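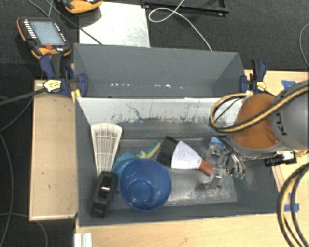

April 10, 2025

Finished the last of the Plutari night cream this morning. I cut the tube open with the kitchen scissors and got another two days out of what was stuck in the shoulders. I won't buy it again. It does no harm, but at 37 euros I wanted more from it than no harm, and the smell of fig has started to bother me when I lie on my side.

Skin today: dry on both cheeks, a red patch by the left nostril, chin clear. The patch comes up whenever the heating has been on all night. I used the plain Bailly cleanser, patted dry, then the oil on damp skin. No tightness at lunch, a bit by four o'clock.

Noémie Deschamps came by after work with the Waditz samples she had promised me in November. She had kept them in a drawer all that time. There were three sachets, one clay mask and two of the serum with oat in it. I tried the serum on the inside of my arm and will leave it until tomorrow night before it goes anywhere near my face. I learned that the hard way with the peel Inès gave me.

Noémie says Corentin Masson has left the counter at Ustudton and they have put Parviz Azimi in his place. I am sorry about that. Corentin knew what I could and couldn't use and never tried to sell me the whole range. I have only met Parviz once and he talked mostly about sun cream. He was right about the sun cream, so I will go in next week and see. I need a new one anyway, the old bottle has separated and no amount of shaking brings it back.

Went through the bathroom shelf before supper. Threw out a mascara, a lip balm that had gone grainy, and the foundation from Gerardo Fabbri's wedding, which was never my colour. Kept the rose water although I hardly use it. Washed the brushes in baby shampoo and laid them flat on a towel. The big powder brush is shedding, I picked hairs off my collar all day.

Rules for the rest of the month: nothing new on the face but the oat serum, 80 grams of shea butter to last for hands and feet, no picking at the patch. Moisturiser on the neck as well, which I always forget.

Bed by ten. Need to ring Inès Jacquet about her hairdresser.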